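4.2 Leftovers and the last piece

Our 134 respondents, drawn from the shared kitchens of Pernum and Rivon, agreed on almost nothing except that somebody else had finished the milk. Asked who should take the last piece of a shared treat, 30 said "whoever asks first" and 15 said "me," a candor we had not budgeted for. The Saha office returned 9 forms, one of them sticky.

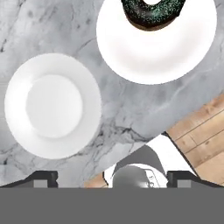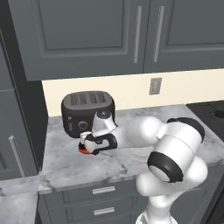 Figure 3. Marble kitchen countertop, two renderings.

Politeness, as measured by our scale, drops sharply once a treat is down to a single serving. Earlier work at Nirnberg put this down to hunger, but our respondents had mostly just eaten lunch. A chocolate donut with green and teal sprinkles, alone on its plate as in the first rendering of Figure 3, would score as "high tension" under our coding rules. Halving it moves the score down one level, and halving it again brings on a standoff over crumbs that we return to in Section 5.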